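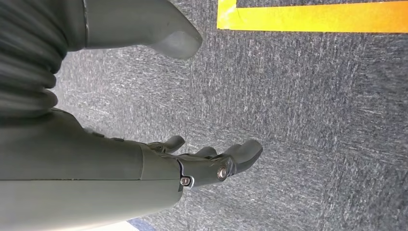 Imad Nseir reckons you could buy a robot the way you buy a bike: find the shiniest one, ask the price, then look sadly at Mum. Plenty of grown-ups have tried it his way. They have regrets and a very large box.

Buying a robot starts with a boring question. What is the job? If the job is picking up small packets, you need good fingers. If the job is walking down a hall, you need legs or wheels. Paying for legs on a robot that stays put is like buying snow tyres for your bed.

Next comes the list. At Trumlow, where they plan these things, the first list had one line on it: "Robot." The finished list had 47. It had cables, spare screws, a laptop, floor tape, training, repairs, and somewhere to put it all. The robot was still on there, feeling less special. 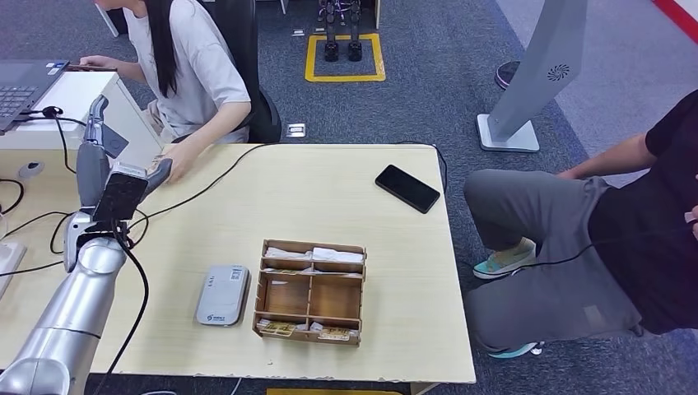 Money Matters: Saving Up for the Bits That Break

A budget is a plan for your money before it runs away. Robot budgets have two parts. The first part is what you pay once, like the arm. The second is what you keep paying, like electricity and new parts. Fingers do a lot of bumping into things, so a sensible planner puts money aside for them.

Then there's waiting. Trumlow ordered a spare joint from a company called Irkent and it took 42 days to come. The planner had allowed 24. She says she read the number backwards, and her boss has asked her to stop saying that.

Try it yourself. Pick a chore you can't stand and write down everything a robot would need to do it, including a place to plug in. Now add up the costs. Washing the dishes may start to look like a bargain.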